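Ostari students move kitchen manipulation project to second round

December 22, 2023

The automation class at Ostari Technical College has completed the first round of its simulated kitchen project and will submit its control code to the Garcia Student Manipulation Challenge in May. All work to date has been done in Warnix, the simulator the college adopted for its robotics courses this year. The class has 30 students, split into teams that share one kitchen model and one arm model.

First-round tasks covered reaching and grasping on the countertop. Teams wrote their own approach planner and had to bring the gripper over a named item, with its fingers pointing down, before closing. The strawberry and the onion used in the counter task differ in size and shape, so a fixed grip width was not accepted.
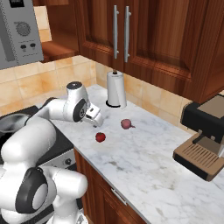
Second-round tasks

The next round adds motion between the counter and the stove. Each team is allowed 50 trials per task, and the score is the share of trials completed without contact between the arm and the cabinets or appliances. Runs that exceed the time limit are counted as failures. Teams may change the planner between rounds but not the joint limits or the arm's base position.
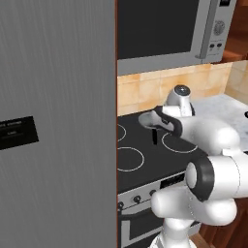 Collision checking accounts for most of the code written since the first round. The early version tested only the gripper against the kitchen model, and several plans were rejected when the elbow was included. With the gripper extended over the cooktop, the forearm crosses the marble counter and the elbow joint stays well to the right, so both links are now checked at every step of the path. The refrigerator panel on the far side of the burners is treated as a fixed wall. The added checks nearly doubled planning time, and the class is testing a coarser model of the cabinets to bring it down.

Nurkier, a regional maker of packaging equipment, is paying the entry fees and has provided 2 workstations for overnight runs. Teams reserve them through the lab schedule. Code for the second round is to be frozen one week before submission, and the college will post the scores on the department page.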